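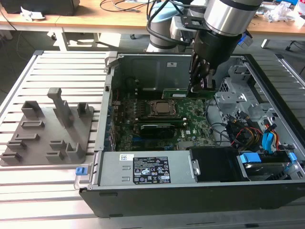

Ewurabena Quaye wrote:

> Members have asked whether the secretariat intends to respond to the
> consultation on registered designs before it closes in March. My own
> view is that we should, and that the response should deal with the
> period of deferred publication. Several of our smaller members, Ackah
> among them, file early and would be harmed by a shorter period.
>
> Could the secretariat also confirm the proposed filing fee?

Dear members,

I am grateful to Ewurabena for raising the matter. The secretariat will respond on behalf of the association. A draft will be sent to this list and members will have 3 weeks in which to comment.

The fee under consideration is 800 for a single application, with a further 40 for each additional design. The office received 1,946 applications in the last reporting year and expects the number to rise once online filing is extended to agents.

On deferred publication, the consultation paper offers two options. The first keeps the present term. The second shortens it and allows one extension on request. The draft will support the first.
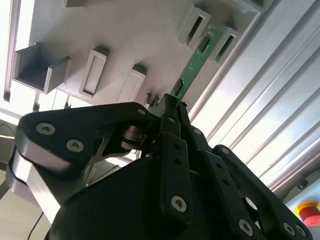 Matvii Semeniuk has written separately that the second option might be acceptable if the extension were granted as of right and without a further fee. Burkent has taken the same position. This will be recorded in the draft as a minority view, unless other members write in support of it.

Comments should be sent to the list and should give the number of the question to which they relate. Members who wish their comments to remain confidential may write to me directly.

Yours faithfully,

Akua Sulemana
For the secretariat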